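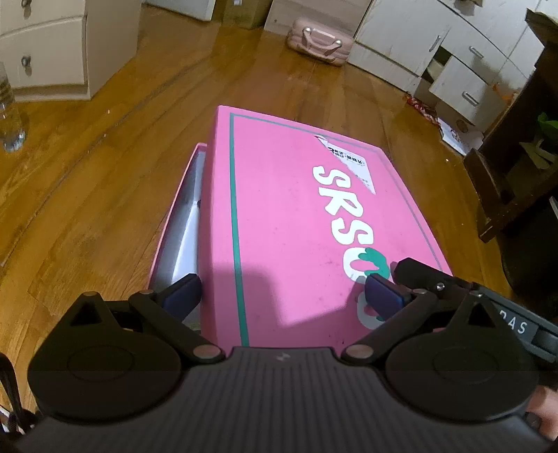
2023-12-06, box lid set, Dilwood

Target for the lid task is 2,000 usable episodes. The count this morning was 3,203 raw, 2,010 after Junhao Long's filter, so we are over, but too many of the keepers start with the lid already square. More off-center starts wanted. Doing those on the floor with the pink box.

Plan for the session:

35 episodes, box turned a little between each one. Leave the furniture and the stuff along the wall where it is. Zerneck wants cluttered backgrounds in this batch.

Start each episode with the fingers open and one on either side of the box. Hold still for a slow count of two before touching anything.
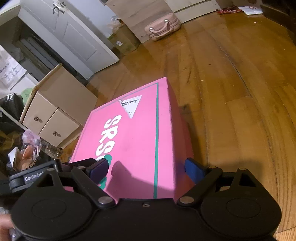
Contact and grip

Left pad to the left edge first, then bring the right one over. I kept closing both together in September and the box skated. Squeeze slowly — the lid is only cardboard and dents show up in later episodes. If the label gets caught, stop and tag the episode "label", don't delete it.

Keep the wrist low. Tsegaye's notes say the tracking drifts when the gripper tilts past the point where the far wall drops out of view.
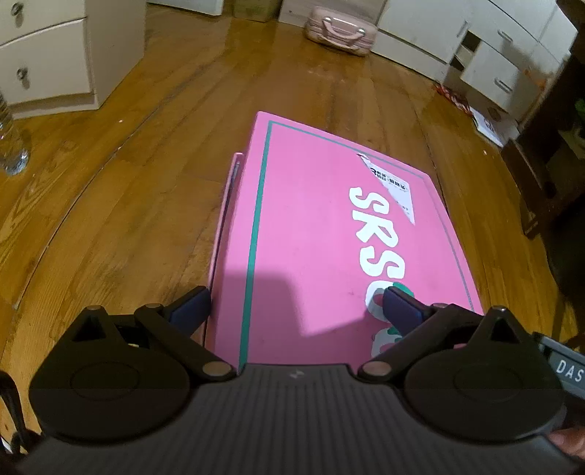 Left pad at the near left edge, right pad on top by the lettering.

To do: sweep the floor, rerun the filter on the new files, ask Junhao whether pad-on-top counts as a grasp or a press. Prastex box next if there is time Friday.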